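Cabling basics, session 3 handout. H. Tanoli. Notes typed up fast, corrections to me please.

Room: Rovska lab, back bench. Bring your own side cutters if you have them, the shared pair is blunt.

## 1. Before you touch a port

- Read the ticket first. Port number, rack, cable ID. All three or you don't start.
- Label both ends of the cable. Same label.
- Patch leads in this room are yellow = student work. Leave every other color alone.
- Check the boot. If it has slid back off the plug or the rubber is split, bin the lead.
- Look at the clip. Broken clip = the plug will go in and feel fine, then fall out in March when somebody dusts.

Keep hold of the plug end while you work out which port you want. Don't let it hang. A dangling plug catches its clip on everything in the rack.
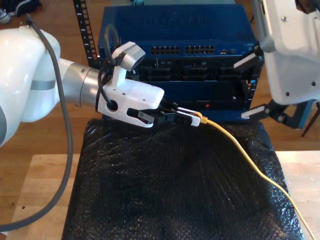
## 2. Lining up and seating

Hold just behind the plug, on the boot or right below it. Not halfway down the cable, you get no control at all from there.

1. Find the port block, then count from the left. Out loud is fine.
2. Clip side of the plug matches the notch in the port. On a lot of switches the top row and bottom row are flipped, so look every time.
3. Straight in. No twisting.
4. Listen for the click.
5. Tug test, gentle. If it comes out it wasn't in.

Most common mistake last year was coming in at an angle from the side because the rack was awkward to reach. Move yourself, kneel if you have to. Bent contacts in a port can't really be fixed by us, the whole unit goes back to Groruvon and we lose it for weeks.
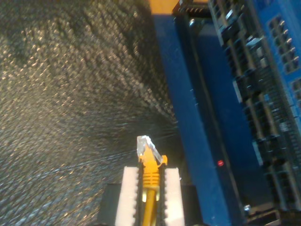 A small red light on a unit doesn't mean one thing. Could be power, could be a fault, could be a port that's been shut off. Look it up in the manual for that model befor you write "faulty" on the sheet. Link lights are the ones you want after seating, usualy green or amber, and give them a few seconds.

## 3. Slack and bend

- Bend radius: four times the cable diameter, minimum. Gentle curve out of the boot.
- No lead across a walkway, ever.
- Velcro, not zip ties. Zip ties get pulled too tight.
- Leave enough slack to pull the plug without moving its neighbors.

## 4. For next week

Read the Nikach handout, pages 12 to 40. Skip the fiber part.

Practical check: up to 59 points. You seat one lead, test it, pull it, reseat it in a second port, fill in the sheet. Cable ID for the practice lead is 536, write it on the sheet exactly like that, no leading zeros.

Questions: catch me after class or leave a note in the Mthembu room tray.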